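Why Are Things Different Colours?
By Kieran Daly

Have a look round the room you're in. How many colours can you spot? Blue curtains, maybe, or a red jumper, or a banana in the fruit bowl. Now for the really brilliant bit: none of those colours would reach you without light!

Sunlight looks white, or a bit yellowy, but it's a mixture. Hidden inside it are all the colours of the rainbow. When sunshine passes through raindrops, the drops bend each colour by a slightly different amount, so the colours spread out and we get a great big arch across the sky. You can make a small rainbow yourself with a garden hose on a sunny July afternoon. Stand with your back to the sun, spray a fine mist and look for the colours. (You will get wet. It's worth it.)

So what about that red jumper? When white light lands on it, the dye in the wool soaks up most of the colours and bounces the red back. Some of that red light travels into your eyes, and your brain says "red!" Grass soaks up a lot of red and blue light and sends back more of the green. A white plate bounces back nearly everything, and a lump of coal soaks up nearly everything, so it looks black.

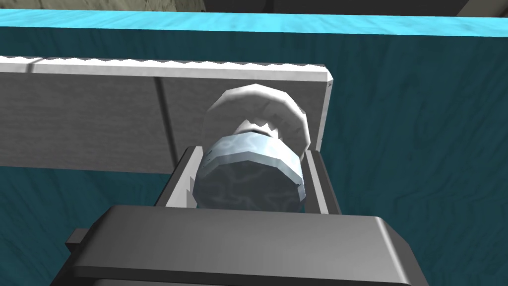 Pale blue and white streaks over a darker blue. 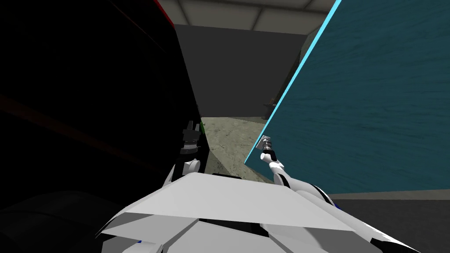 Why do colours seem to disappear at night?

At the back of your eye there are two main kinds of cell for seeing, called rods and cones. Cones let you see colour, but they need plenty of light. Rods work well when it's dim, but they can't tell one colour from another, so in a dark bedroom everything looks grey.

Try it tonight! Ask a grown-up to mix up 16 coloured pencils and put them on your bed with the lights very low. Wait a few minutes for your eyes to get used to the dark, then sort the pencils into blues, greens, reds and so on. Switch the light on and see how you did. My daughter was certain she had a whole row of greens, and half of them were red!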